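Assembly Room: Kitting and Bench Layout
Posted 26/04/2023 by Niloufar Kiani

Gallery of the assembly room after the change to two-level benches. Covers go on the upper surface, small parts on the lower tier.

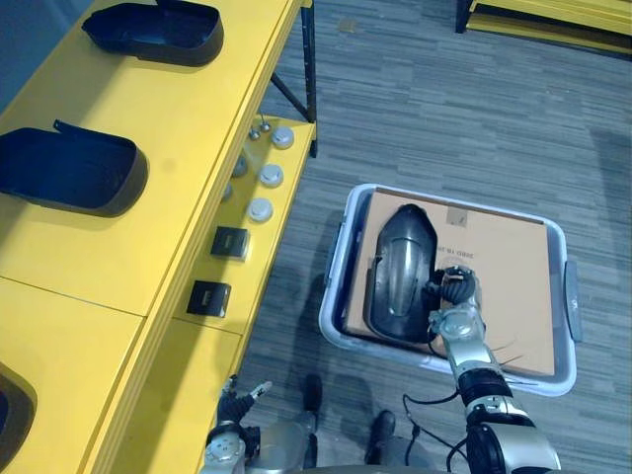
The layout replaces the bin system we ran until December. Bins were fast to fill but slow to pick from, and mixed parts were found only at the final check. With parts set out in a row, a missing piece shows as a gap before the build starts. Setup takes longer than it did with bins. Build time is shorter, and rework for wrong parts has dropped enough that we are keeping the arrangement for the Sokau units as well.

Notes for the bench, by item:

Black plastic covers
Shallow shells with a curved rim. Check the rim for burrs before the cover goes on the bench. Burrs on the inside edge hold the cover proud of its seat and are hard to reach later. Scuffs on the outside face are acceptable if they cannot be felt with a fingernail.

Round silver caps
Kept on the lower tier, top face up. Do not stack them. Stacked caps mark each other, and the marks do not polish out. Wipe with a dry cloth only. The solvent wipes leave a haze that Mārtiņš Koppel spent most of a shift trying to remove.

Small silver knobs
Stand them on their stems. A knob laid on its side will roll. Thread by hand for the first three turns, then use the driver on its lowest setting. Cross-threaded knobs go in the reject tray with a tag, including those that were backed out and look fine.

Dark gray fittings
Small, with rounded tops. These are the easiest parts to lose against a dark surface, and the yellow finish on the benches was chosen partly for this. The earlier Trekport benches were charcoal, and we swept up fittings every evening.

Black square components
Set with the lighter inset facing up so the face can be inspected in place. Handle by the sides. If the inset is scratched, pull the part and write the batch number on the bag.

Bench surface
The top is made in panels. Keep parts clear of the seam. The joint is within tolerance, but a thin edge can catch on it when a part is slid across. Lift parts over. Janelle Ignacio checks panel height monthly with a straightedge and shims where needed.

Legs and bracing
Black metal. Retighten the bracing bolts every 90 days. Do not hang bags, cables or air lines from the cross-braces. The extra load is small, but the lines get kicked.

Floor
Gray carpet tile. It is quieter than the sealed concrete in the Flarkeck room and dropped parts usually survive. It is harder to sweep. Use the magnet bar first, then the vacuum with the mesh sock fitted, and empty the sock into a tray for sorting.

Order of work
Covers first, then caps, knobs, fittings and square components. Work from the far end of the bench toward the aisle. A full kit takes roughly 9 minutes to set out once the parts are at the bench.

Part drawings are in the Sharifi binder, section 23. Send corrections to Parviz Yazdani. Revised bench labels are on order, and the old ones stay valid until they arrive.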